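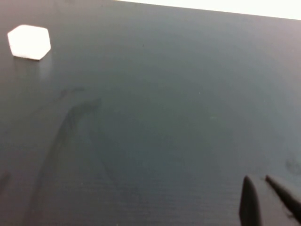

Home Desks Storage Reviews Contact

Tellby desk top in slate gray, three months in

I went back and forth on the dark top for ages (the white one was right there, and cheaper!), but I'm so glad I got the gray. It has a super fine grain running side to side, and the finish is matte, so my lamp doesn't glare back at me. Pale stuff does leave a soft, hazy reflection if you set it down under bright light, and I kind of love that.

I paid $157 at Tramberg, top only. Legs were another $20 each, which stung a bit. Putting it together took me most of an evening, mainly hunting for the right screwdriver.

Gripes? Crumbs. Every single crumb shows up, and so does dust by 3 in the afternoon when the sun comes in. I wipe it with a damp cloth and move on. My old Kumelix top hid dirt way better but wobbled like crazy, so I'd still pick this one.

Comments (3)

deskmouse: Does it scratch easily?

pinecone20: Mine has one tiny scratch from a mug, you really have to look for it.

lo_fi: Crumbs, yes!! Still love mine.

Last updated: July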